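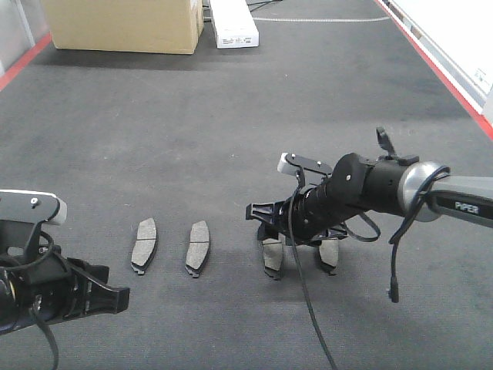

**Natalia Arellano**

Two arms, two brake pads, gray carpet. The printed label on the arm at right reads PiPER.

I keep a short gallery page going on whether machines can do small chores yet, at home or on the shop floor. It began with dish racks and folded towels. This set is shop work, and it's the part I know best. I spent five years at the parts counter at Trotstead, where sorting pads was what you did when the phone was quiet. A person learns it in one morning. You pick up a pad, feel which side is steel, turn it the right way and put it with its mate.

For a machine, nearly every piece of that is a separate problem. A brake pad is heavy for its size and it lies flat, so there isn't much to grab. The two jaws have to come down on either side of it, low enough to get hold of the edge but not so low that they drag on whatever is underneath. Then the pad has to stay put in the grip while the arm moves. Turning one over is harder again, and fitting it into a caliper is another job entirely. I wouldn't trust an arm with that one on my own car.

What I think is ready now: moving parts of one kind from a known place to another known place, slowly, with a person nearby. What I think isn't: a mixed bin of returns, some with the clips still on and some greasy. At Trotstead the returns bin was most of the work. The catalog had 1,254 pad numbers in it when I left, and plenty of them differed by one tab.

Homes are worse than shops in this way. A shop can decide where things go and stick to it. A kitchen drawer is a returns bin every day of the year.

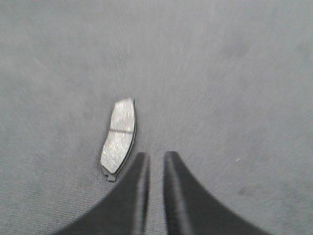 Uriel Palacios wrote in to disagree about the returns bin. In his view the picking will be solved well before the sorting, and a shop could make good use of an arm that only lays parts out on a bench for a person to check. He would pay for that today if it ran through a night shift without getting stuck.

The picture is a closer view of a single pad, with the two fingers open beside it. The thin groove across the friction material is worth a look if you haven't handled one of these. On a used pad it's a quick way to judge wear by eye.

Towels are still on the previous page. Dasten shelving is next.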